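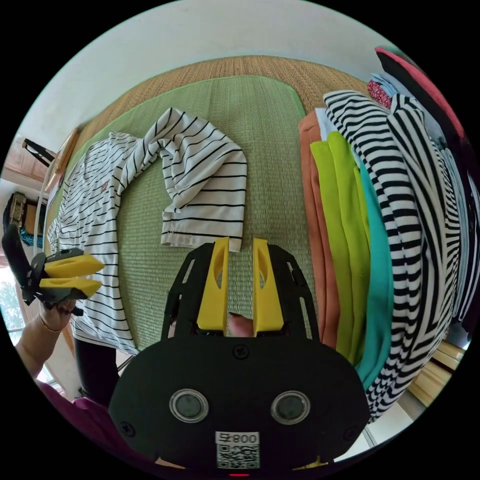 Call for Participants: Stage Crew and Performers, Dristville Folk Music Weekend

Home | Program | Take Part | Camping | Contact

The Dristville Folk Music Weekend seeks stage crew and performing acts for its March edition. The festival runs for 2 days on 2 stages, Harken and Oma. Crew positions are paid by the shift. Performers receive a flat fee of $400 per act, regardless of the number of players.

Stage crew

Duties cover load-in, microphone placement, line checks and changeovers. Applicants must be able to lift a speaker cabinet with one other person and read a stage plot. Prior work with acoustic instruments is preferred - fiddles and hammered dulcimers in particular. Crew report at 7:30 a.m.
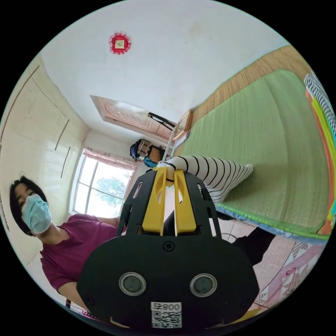
Shifts are assigned by stage, and crew stay on the same stage for the whole weekend. Requests to swap must go to the stage manager in writing before the schedule is posted.

Performers

There are 26 open slots. Each act must supply a stage plot, an input list and one unedited live recording. Amplified acts are placed on Harken only. Oma has no drum riser and no monitor desk.
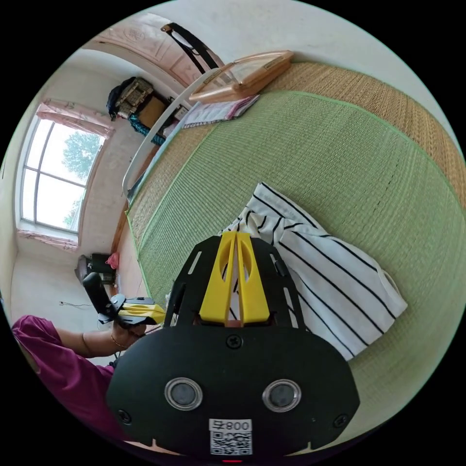 Dress is at the discretion of each act. Stage crew wear plain black on shift. White cloth with black stripes, like the garment on the green mat, is not accepted for crew, as it shows under the side lights. Closed shoes are required on both stages.

How to apply

Send all materials as a single file to Tymofii Tkachuk, production office, by noon on Monday. Late files are held for the reserve list.

Comments

dulcimer_dan: Is the fee paid on the day or by mail?

Boonchu: Does a duo with one small practice amp count as amplified?

R. in row two: Please bring back the Sunday shape-note singing.

Related

Camping and Parking Rules
How to Draw a Stage Plot
Instrument Check: Hours and Limits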